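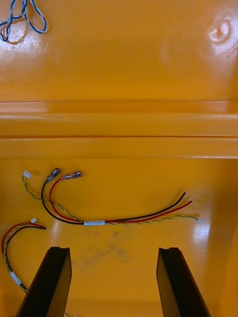
Wrist camera view with the fingers open over the wire harnesses.

How to compare two grippers on wire harnesses
By Mirjana Angelovski, 7 July 2018

Wires are a good test for a gripper, as they bend and roll away. In this tutorial I explain how I compare the Bosum fingers with the Biramell fingers. You need one arm, 2 sets of fingers and an afternoon.

Step 1. Prepare the table. Put the parts in the yellow trays and keep the steel tray in the middle as the target.

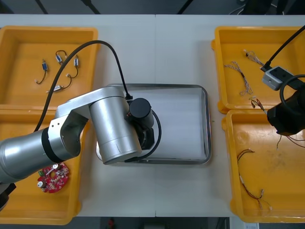 Four yellow trays, the steel tray in the center, and both arms.

Step 2. Set the opening to 40 mm and the closing force to 30 percent. Write these values down, and do not change them when you change the fingers.

Step 3. Bring the open fingers above the harness and stop. Look at the wrist camera before you close. Both fingertips must be visible, and the tape on the harness should be between them or a little higher.
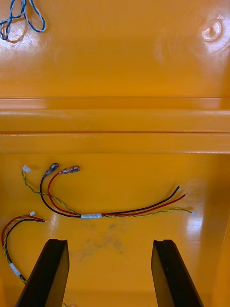

If the plastic gives too much glare, turn the lamp and not the camera. My colleague Tiziana Sanna prefers to lower the exposure, which is also fine.

Step 4. Close, lift, move to the target tray and open. Make 4 attempts with each set. Note every slip, also the small ones. 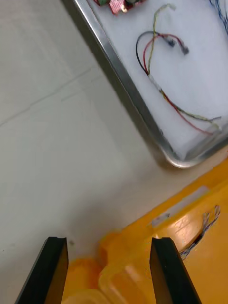
Open fingers near the yellow plastic, with a harness and a red circuit board in the metal tray.

Step 5. Repeat with the connectors only. For these I use the lowest speed.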